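Trumholm Shared Workshop forum > Builds > Arm project, is the simulator worth it?

nyanda_bench
Oct 3, 2022
Two of us are building a small arm for the Dralesville bench. The gripper only exists in the simulator so far. Plan is to let it practise there until it can pick things up, then print the parts. Anyone see a problem?

solderfoot
Yes. You'll end up with an arm that is brilliant at a world with no dust, no slack in the gears and no cable snagging on the vice. I lost most of a December to that and still had to retune everything by hand.

nyanda_bench
It's had 2,669 practice grabs overnight though. Try doing that with real servos.

solderfoot
And how many would count on the bench? A big number from a made-up table is still a made-up number.

Rolum
Bit harsh. I'd never skip it, servos aren't cheap and I've stripped 4 sets of gears learning things a simulator would have told me for nothing. But what friction are you using on the fingertips?

nyanda_bench
Whatever it came with.

Rolum
Ah.

solderfoot
There you go then.

nyanda_bench
Fine, I'll measure it. View from behind the wrist as it stands, fingers open: 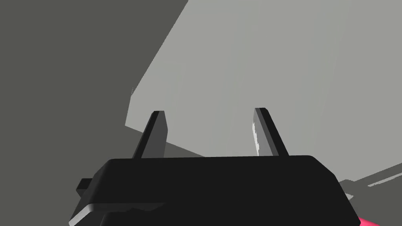
I've left the body chunky because I want room for a decent motor in there, and I'd rather trim it later than find out it won't fit. The load I'm aiming for is almost 700 grams, which I know some of you will say is daft.

solderfoot
It's daft. Print the fingers first, tonight if the machine's free, and squeeze something with them. If they bend, all that practice was for a different gripper.

Rolum
Agree on printing the fingers, don't agree it's wasted. You can put the bend back into the model – not perfectly, but near enough to be useful.

solderfoot
I'll believe it when it lifts a mug.

nyanda_bench
Printing two fingers now. Will post what they weigh.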